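Have you ever watched a soccer match on telly and wondered why the player with the ball suddenly stops, looks grumpy and throws their arms in the air? Chances are the flag went up. Offside!

I'm going to explain it the way my coach, Gus Obi, explained it to me when I was nine (I got caught offside a lot).

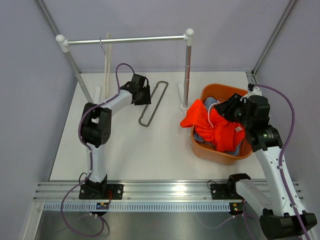
*Torkeck Juniors Football Club – Kids' Corner*

Let's start with goal hanging. Imagine I stand right next to the other team's goalie for the whole game, eating an orange, waiting for someone to boot the ball to me. Tap, goal. Tap, goal. Pretty boring for everybody else! The offside rule stops me doing that.

## So when am I offside?

Picture the moment my teammate kicks the ball to me. Freeze! Now check these things:

- Am I in the other team's half?
- Am I closer to their goal line than the ball is?
- Am I closer to their goal line than the second-last defender? (The goalie counts as a defender here, so usually you look for the goalie plus 1 other player.)

If it's yes to all of them, I'm in an offside position. If I'm level with that second-last defender, I'm fine. Your arms and hands don't count either, so point wherever you like.

Being in an offside position isn't against the rules by itself. I only get in trouble if I join in, like playing the ball or blocking the goalie's view. Then the other team gets a free kick.

Last season Deepika Naidu scored an absolute beauty against Plokum from way out on the left. I was miles offside near the corner flag, but I stood still and kept out of it, and the goal counted. Phew! 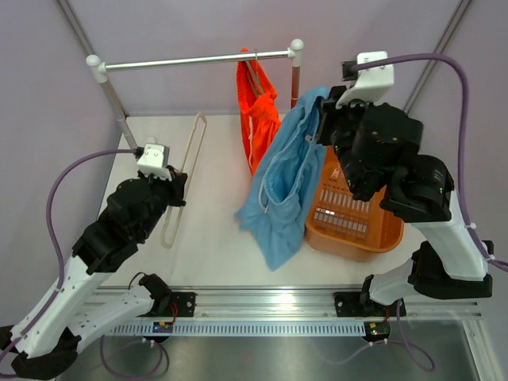

## When can't I be offside?

There are 2 good ones to remember, plus a sneaky extra:

1. From a throw-in.
2. From a goal kick.
3. From a corner kick (that's the sneaky one, and grown-ups forget it all the time).

You also can't be offside in your own half, so if you start your run there and sprint past everyone – go for it!

If you play in our littlest teams we don't use offside at all yet. Ask your coach when it starts for your age group.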